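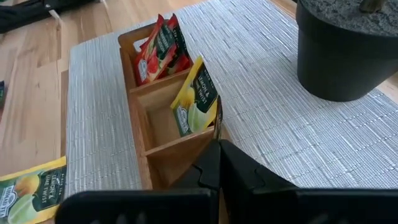
Wrist view, divided tea box with two empty compartments.

On Skomar-list, Skosel group wrote:
> The Pladeo note reports one success rate for the packet task. Does an
> episode count if the packet ends up in the wrong compartment? And is
> the wrist stream enough by itself?

Two separate questions, so in order.

Scoring: an episode counts only if the packet stands in the target compartment at release. Wrong compartment is logged as a placement error, not a grasp error. The earlier Rweyemamu script merged the two, and the note inherited that. The corrected split will be in the next revision.
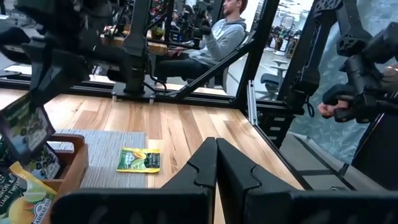
Wrist view, fingers nearly closed, packet flat on the placemat.

Wrist stream: it resolves packet edges well at close range, but the fingers hide the near end of the box when the gripper is over it. We trained on 200 demonstrations, 3 seeds per condition. Wrist only was 9 points below wrist plus fixed view. Most of the gap is in placement – grasping hardly changes. 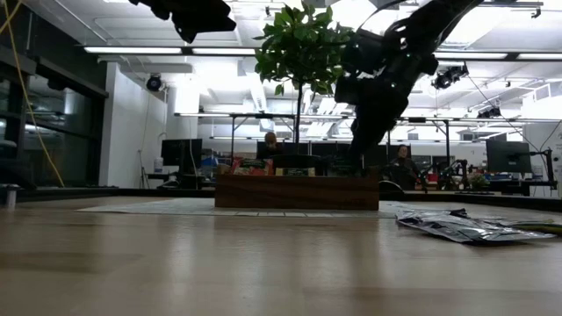 Fixed view, arm above the right half of the box.

The fixed view has the opposite problem. Small lettering is unreadable at that distance, and the arm can block the contents on its own side. We crop to the table before encoding, which takes out most of the room.

Open item: action chunk length. We used 5 steps throughout and have not swept it. If anyone has numbers for longer chunks on thin, flexible packets, please post them.

Skomar manipulation group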